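The simulated gripper that would not close

I lost most of last week to a fault in our grasping tests, and I am writing it up before I forget the order in which I got things wrong.

We run the pick trials in simulation first, then on the real arm in the Forton building. The test that failed is the plainest one we have. The arm comes down over a rounded object on a flat surface, the fingers close, and the arm lifts. Run 1659 stopped with the fingers still open and a message saying contact had been made. The next 13 runs did the same.

I blamed the contact model. I spent Monday and Tuesday changing friction values and finger pad thickness, and none of it made any difference. Then I blamed the Irard controller, which has given us trouble since May. I rolled it back one version and got the same stop at the same height.

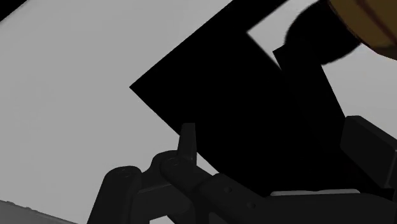
Orlandini Lab, Manipulation Group

It was Tullio Testa who told me to stop reading logs and look through the wrist camera. The shadows in that view are solid black. There is no texture in them at all, and the biggest one runs into the gripper so closely that in places I can't tell where the finger stops. The brownish-orange object is up in the corner, with a rounded shadow right against it.

Our contact check doesn't use force alone. It also takes the camera view, separates gripper from object from background, and reports contact when the gripper region touches the object region. With the shadow counted as gripper, the gripper region reached all the way to the object. The check said contact, the safety stop did its job, and the fingers stayed where they were.

The cause was a lighting change. Somebody updated the Andier scene file and the fill light went to zero, leaving one hard light. That somebody was me, 14 days earlier, while I was trying to make rendering faster.

I put the fill light back and ran the test 6 times. All of them closed and lifted.

What bothers me more is that the real arm uses the same check. The Forton building has big windows and low sun in the afternoon. A false contact only stops the arm, so it fails on the safe side, but I don't want to find out what a missed contact looks like. For now the force reading has to agree before we report anything, and I have added three badly lit scenes to the nightly tests. One of them still fails.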